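Encimeras de superficie continua Prollholm, serie Wokton

La serie Wokton reúne las superficies de trabajo de Prollholm destinadas a cocinas domésticas, comedores de empresa y aulas de hostelería. Se suministra en tablero macizo de resina mineral, con canto recto o redondeado y acabado mate o satinado.

Las piezas se fabrican a medida a partir de la plantilla facilitada por el instalador. Las uniones entre tramos se realizan con adhesivo del mismo tono y se lijan en obra. Los huecos para fregadero y placa se entregan mecanizados cuando el pedido incluye el plano acotado.

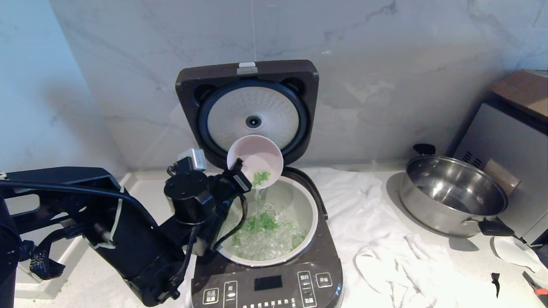
Encimera blanca con olla arrocera de color marrón oscuro.

Características técnicas
Espesor: 22 mm
Peso máximo por pieza: 50 kg
Superficie mínima de pedido: 2 m²
Colores: blanco, arena, grafito
Referencia de catálogo: 1.852

Para la limpieza diaria se recomienda un paño húmedo y jabón neutro. No deben emplearse disolventes ni estropajos metálicos. Los recipientes retirados del fuego se colocarán siempre sobre un salvamanteles.

La garantía cubre los defectos de fabricación y exige que el montaje haya sido efectuado por un instalador autorizado. Quedan excluidos los daños por impacto y los cortes practicados con posterioridad a la entrega.

Solicitud de muestras y presupuestos: Colette Pons, departamento comercial.
Ficha revisada en enero de 2023.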